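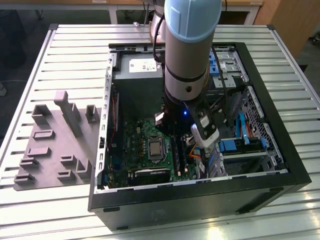
**Week 4 notes: inside the desktop tower**
Hardware Fundamentals, Clistthorpe campus

Righto, these are the notes I promised to a few of you who missed the first half. They follow the order I talked in, so they wander a bit. Bring them to the prac, because I'll be asking you to find things and I'm not drawing it all on the whiteboard again.

## Lay it down first

Every year I watch somebody try to work on a tower while it's standing up, with one hand holding a cable out of the way and a torch in their teeth. Put it on its side! Panel off, open side to the ceiling. Gravity is then on your side, and a dropped screw lands on something you can see. (It can still roll under the board. If that happens, stop and fish it out before you do anything else.)

Power cord out of the wall first, please. Then hold the power button in for a few seconds to drain what's left, and touch bare metal on the chassis before you touch a board. If there's an LED lit anywhere on the motherboard, the board has power, and your hands stay out.

## Finding your way around

I always start from the power supply. It's the big grey metal box with the label on it, and the label is worth reading properly: look for the rated wattage and the amps on the 12 V line. We don't open power supplies in this subject. Not even dead ones. Especially not dead ones, the capacitors can hold a nasty charge for a good while.

Next door you'll usually find the drive cage. In a lot of the older office machines the drives sit on plastic rails in some cheerful colour, blue in the one at the top of these notes, and the colour is the maker telling you "this bit is meant to be handled". Squeeze, slide, done. No screwdriver. Yiran Bai asked whether the rails swap between brands and mostly they don't, so keep them with the case they came from.

Then the wires. Learn these four, they come up in the quiz:

- yellow: +12 V
- red: +5 V
- orange: +3.3 V
- black: ground

Those are for the wires coming out of a standard ATX supply. SATA data cables are another matter altogether. They come in blue, red, orange, black, whatever was in the box that day, and the colour means nothing at all. Please don't write in your report that a red SATA cable carries 5 volts. I have marked that answer more times than I'd like.

## The socket

Okay, the part everyone's scared of. With the cooler and processor out, you've got a square socket with a metal retention bracket over it. On the boards we use, the fine pins are in the socket and the flat pads are on the chip, so an empty socket is the most delicate spot in the whole machine. Fingers, sleeves, lanyards and loose screws all stay clear. If you've got the plastic cover, put it on.

When the chip goes back in:

1. Lever up, bracket open.
2. Match the notches and the little triangle.
3. Lower it straight down and let go. No sliding, no wiggling.
4. Bracket closed, lever down. It takes a bit of a push and that's normal.

Ivars Ots wanted to know how much push. Firm, one finger or a thumb. If you're leaning on it with your shoulder, open it back up and check the notches.

## Memory and cards

Memory slots sit close to the socket so the signals haven't far to travel. One notch, slightly off centre, so a stick only goes in one way round. Press both ends until the clips come up. Expansion cards go into the slots further down the board, with the bracket end facing the rear of the case. Check for a retaining screw or latch *before* you pull. Shufen Cheng's group found theirs the hard way last week and the card survived, luckily.

## Small connectors

Hold the plug, never the wires. Look for a latch, press it, and if the thing won't budge, look again, as there's probably a second latch. Take a photo on your phone before you unplug the front panel leads. The labels are tiny and I can't read them without my glasses either.

## For the prac

Work in pairs. Nneka Bashir has the screwdrivers and wrist straps, so sign for those at the front bench. Hand in one labelled sketch per pair, pencil is fine. It's worth 9 marks, and I'm after these on it: power supply, drive cage, CPU socket, memory slots, expansion slots, rear I/O, and at least one SATA cable from end to end.

Reading is the chapter on form factors, up to page 96.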